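Why Does Stuff Pile Up on a Desk?

By Zorica Kadrić

Think of the last time you cleaned your desk. You put the pencils away, threw out the scraps of paper, and wiped off the crumbs. A few days later there were pencils and scraps all over it again.

This happens to nearly everyone, grown-ups included. A desk is flat, it is at a handy height, and it is close to where you sit. Those are the things that make it good for working. They also make it a very easy place to put something down.

What is a desk for?

A desk is a table for doing work. The work might be reading, writing, drawing, or using a computer. A dinner table can do the same job, but it has to be cleared before every meal. A desk can stay set up.

Long ago, many desks had a sloping top. People wrote with pens dipped in ink, and a slope made it easier to see the page. Things rolled off, so some desks had a little ledge along the bottom. Today most desks are flat. Some have drawers under the top, and some are just a top and legs.

When one desk is too small, people often push two tables together. This gives more room, but it leaves a line where the tables meet, called a seam. Small things like paper clips and pencil shavings can fall into a seam. If you write on paper lying across it, your pencil may bump or poke through.

Desks wear out slowly. The front edge usually goes first. It gets bumped by chairs, bags, belt buckles, and elbows. On many desks the wood you see is a thin top layer, and when that layer gets knocked, small chips can come off. A chipped edge doesn't stop a desk from working.

Things that stay and things that visit

Everything on a desk belongs to one of two groups.

The first group is the things that stay. A lamp stays. A pencil cup stays. They have a spot, and they are in it nearly all the time.

The second group is the things that visit. A water bottle visits. So does a phone, a library book, or a snack. These come to the desk with a person and should leave with that person. When a desk gets messy, it is mostly because of visitors that didn't go home.
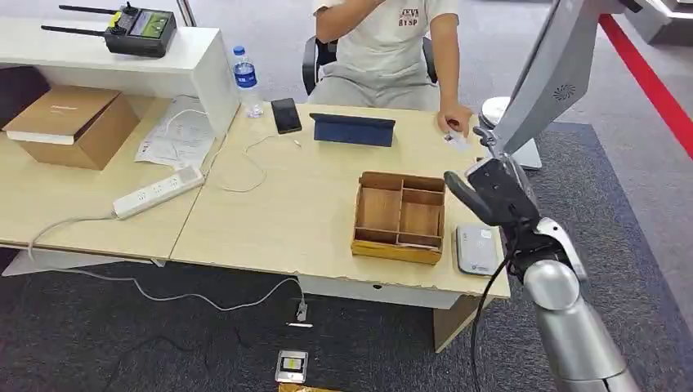 A desk in use, with a divided wooden tray, a tablet in a folding case, a phone, and a bottle of water.

Some things are hard to sort. A tablet might be a stayer on one desk and a visitor on another. It depends on who uses it and where else they use it. If you carry your tablet to the couch every evening, it is a visitor.

How a divided tray works

A divided tray is a shallow box with thin walls inside. The walls make smaller spaces called compartments. The compartments can be different sizes, and that is useful, because the things people keep on desks are different shapes.

A long, narrow compartment fits long, narrow things: pencils, rulers, paintbrushes, scissors. A square one is better for a roll of tape or a pad of sticky notes. Very small things, such as erasers and thumbtacks, do best in a small compartment. In a big one they slide around and end up under everything else.

Many trays have no lid. You can see what is inside without opening anything, and you can drop a pencil in with one hand while you keep reading. An open tray does get dusty, though. Tip it out over newspaper now and then and wipe the inside with a dry cloth.

Some trays are made of plywood. Plywood is several thin sheets of wood glued on top of each other. In each sheet the grain, which is the pattern of lines in the wood, runs in a different direction from the sheet below. This makes plywood strong even when it is thin. Look at the cut edge of a piece and you may be able to see the layers as stripes.

What about the cords?

Cords are the hardest things to keep neat. A cord is bendy, so it never lies quite where you leave it, and it has to reach from the thing being charged to the place where the power comes from. Often that means it goes over the edge of the desk.

A cord hanging over the front can catch on a knee or a chair. If it is plugged into a phone, the phone may get pulled down too. It is safer to run the cord off the back or the side. Keep it away from drinks, and ask an adult before you move anything that is plugged into a wall.

Drinks on a desk

A bottle with a cap is a better choice than a cup, as long as the cap is on. Put it away from your papers and away from anything electric. Near the far corner is a good place, where your elbow won't reach it — but not so close to the edge that it could fall.

Try it: the desk sort

You will need a desk, a small box, and an old towel.

Spread the towel on the floor. Take everything off the desk and put it on the towel. Leave anything that is plugged in and work around it.

Wipe the desk.

Now pick up one thing at a time and decide if it stays or visits. Stayers go back on the desk. Visitors go in the box. Trash goes in the trash can.

Carry the box around your home and put each visitor back where it lives. If something doesn't live anywhere, choose a place for it now.

Look at your desk again after 7 days. Which visitors have come back? If the same one keeps turning up, it may need a spot of its own on the desk.

Words to know

Compartment: a separate space inside a box, tray, or bag.

Grain: the pattern of lines in a piece of wood.

Plywood: a board made from thin sheets of wood glued together.

Seam: the line where two things meet.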